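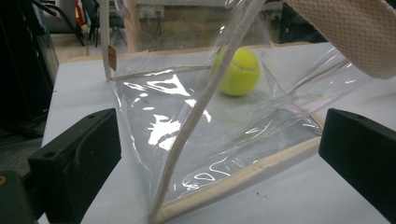 Patimier hand-held gripper, two-finger model

Review and kit notes by Uyên Huỳnh
April 4, 2021

The Patimier is a gripper you hold in your own hand. It has a camera on it, and what the camera sees while you work is saved as examples for a learning system to copy. The maker's leaflet promises that "anyone can teach a robot in an afternoon". I have had more than one afternoon with it and would like to meet anyone.

We stock it because customers keep asking. It does a fair job of the dull part, and the dull part is where most projects fall over.

What you get

- The gripper body with 2 black fingers, squared off and faced on the inside
- Camera, fitted
- Charging lead and a short cable for copying files
- Storage for 1,000 short recordings before you have to empty it
- Printed guide (8 pages, several of them about the warranty)

The fingers are blocky. They are fine on boxes and on most things with a firm edge. Thin cloth takes practice, and you'll be picking at it for the first day.

What we tried it on

Clear bags, mainly. The leaflet shows mugs and wooden blocks, and any gripper looks clever with a mug. A see-through tote with cream handles and a tennis ball is a harder test. The plastic throws back white glare, it creases differently every time you set it down, and the ball shows through it as if there were nothing in the way. A system trained on tidy objects may well go for the ball and meet the bag first.

The handles are the sensible place to grab, but they flop about and fold over themselves, so you have to come in wide and close late.
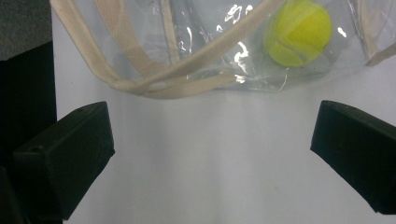 How many examples do you need?

More than the leaflet says. Patimier suggests 1,000 for a single task. Bogdan Grabowska ran our trial at the Tornov workshop and wanted 2,000 before he would even look at the results, with the bag put down afresh each time. I think he was right to hold out. A pile of recordings that all start from the same crease teaches one crease.

Keep your failed grabs too, and label them as failed. The software hides them by default. Turn that off.

What we don't like

The grip gets heavy in the wrist. The file names are no help at all, so keep a notebook. Glare warnings come up so often on shiny plastic that we stopped reading them, and I can't say they ever told us anything useful. Patimier says a fix is due in July. We'll see.

Should you buy it?

If you already have somebody who will train a model on the recordings, yes, probably. If you are hoping the box does that for you, save your money. Hire is available from our Machala counter, and I would start there.

Last updated by Uyên Huỳnh
Contact: Cundska Equipment, Machala counter | © Cundska Equipment | Back to top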